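Tirkach orders 18 hand-held gripper sets for its Tirnthorpe site

TIRNTHORPE, 2022-05-09 - Tirkach today announced an order of 18 hand-held gripper sets from Graltard. The sets will be used to record simple handling work, such as picking up and passing paper cups, before the company decides on its first robot arms.

The order includes spare finger pads and 5 days of training. Tirkach has set aside 20 percent of its equipment budget for repair and replacement - a cost that was missing from the earlier plan. A decision on the arms is expected in November, after a review by the consulting firm Amarasinghe.

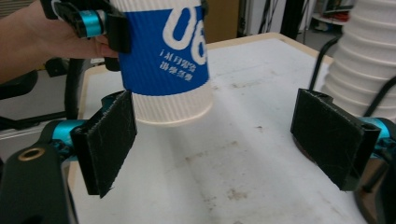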